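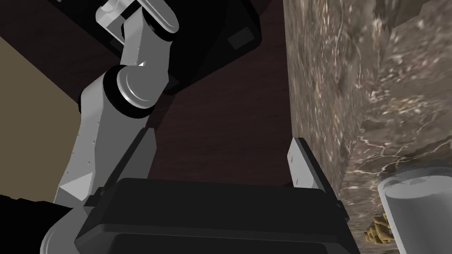
The arm that turned its back on the job

Rosalie Hofstetter gets excited about faults. She was halfway through explaining this one before I had my coat off, drawing wrist angles in the air with a teaspoon, and I had to ask her to go back to the start so I could write it down.

She runs simulation testing at Skikum, where the team teaches robot arms to do household jobs in a rendered home called Tovska before any real arm is allowed near a real worktop. Tovska has kitchens, corners, cupboards and a great many small things to pick up. The arms practise there overnight, and in the morning Rosalie reads what they did.

"I love the mornings," she said. "You open the results with your tea and it's like getting post. Mostly it's dull post. Then one Wednesday there was this."

The job was a plain one: reach for a small item on the worktop, close the fingers on it, lift it, put it down somewhere else. The arm was given 400 goes at it with the starting position shifted a little each time. Most went fine, and a fair few missed the item and tried again, which it is allowed to do. But in 16 of them the arm missed, tried again, missed again, and then swung round and stopped with its open gripper pointing at the wall.

"It hadn't crashed," Rosalie said. "That's what got me. No error, no collision, no warning. The log said it was ready for the next attempt. It thought it was in front of the worktop!"

I asked what she did first, expecting something clever. She laughed and said she watched all of them, one after the other, at quarter speed.

"You have to. People go straight to the numbers and I understand why, the numbers are quick. But I wanted to see what it saw. So I sat there and watched from the gripper's point of view, and you get the fingers and then the whole room slides past and you end up with wall. Just wall. And it sits there being patient."
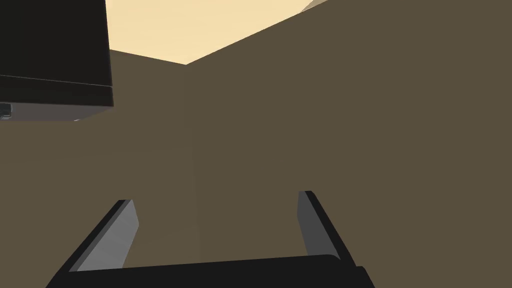

"The awful bit is how calm it looks," she went on. "A person who'd lost the worktop would look about for it. The arm had no idea it had lost anything, so it waited for the next instruction, and the next instruction was to reach forward."

Reaching forward, from there, meant reaching into the wall. The runs were cut off by a time limit before that could happen, so the results never showed a hit. She tried lifting the time limit and running the same starts again. The arm pushed straight ahead at full speed.

This is where the story stops being a funny one. Skikum's arms are slowed down by a piece of software called Aslow, which the team wrote themselves. It keeps the arm gentle when it is close to something or when it is carrying a load. With an empty gripper and clear space ahead, it lets the arm hurry. Because the arm had the wrong idea of where it was, Aslow had it too. It believed there was clear space ahead, and took the brakes off.

"In Tovska you've bent a wall made of maths," said Rosalie. "In somebody's kitchen that could be a cupboard door, or it could be a person leaning in to get the milk. I went cold, and then I went and found Marek."

Marek Sýkora wrote the recovery routine, the set of moves the arm makes after a failed grasp. He joined us for the second half of our talk and was cheerful about being the culprit. He brought a notebook with the wrist drawn over and over in blue biro.

"I'll own it," he said. "The recovery move says, back off, straighten the wrist, come back in. Nice and simple. But there are two ways to straighten a wrist. You can turn it the short way or you can turn it the long way, and I'd left it to choose."

It chose well nearly every time. After one failed attempt the wrist was only a little twisted and the short way was obvious. After a second, if the first twist had not fully come out, it could be sitting close to the halfway mark. Then a tiny difference in the sums would tip it over and it would unwind the long way, hit the end of its travel, and the base would turn to make up the rest. Meanwhile the position record, which was updated from the planned move and not from the joints themselves, went on saying that everything was where it should be.

"So that's two mistakes holding hands," said Marek. "The long turn is ugly but you'd survive it. The record not noticing, that's the bad one. I'd been marking my own homework."

It took them 11 days to be sure of all that. For the first few they suspected the scene, and Rosalie spent a whole afternoon checking worktop heights, which were fine. Then they suspected a loose setting in the gripper, which was fine too. What settled it was plotting the planned wrist angle against the measured one. The two lines ran along together and then simply parted company.

"I shouted," Rosalie said. "People came in."

"I came in," said Marek. "I was in the next room with a sandwich."

The repair is in three parts. The wrist now has to take the short way and must stop if it can't tell which that is. The position record comes from the joints. And Aslow no longer trusts the record by itself - after any failed grasp it holds the arm to its slowest speed until the item it is meant to be picking up has been found again by the cameras. If it isn't found, the arm stays still and asks for help.

That last change makes the arm slower over a night's work, and there was a bit of grumbling about it. Rosalie is having none of that. She would happily make it slower again.

The same starting positions have been rerun with the new version and the arm stayed facing the worktop in every one. It still misses the item sometimes. She has kept the old runs in a folder of their own, and every new version of the routine has to get through them before it goes anywhere near the hardware.

I asked whether she was disappointed that it had got as far as it did, given that the routine had been in use since January.

"A bit, yes. We'd only ever tested recovery after one miss, and I should have asked for more. But finding it like that, in there, with nothing hurt? I was delighted! I still am. Marek's got another one for me, by the way, something odd the elbow does when it's reaching low, and we're looking at it this afternoon."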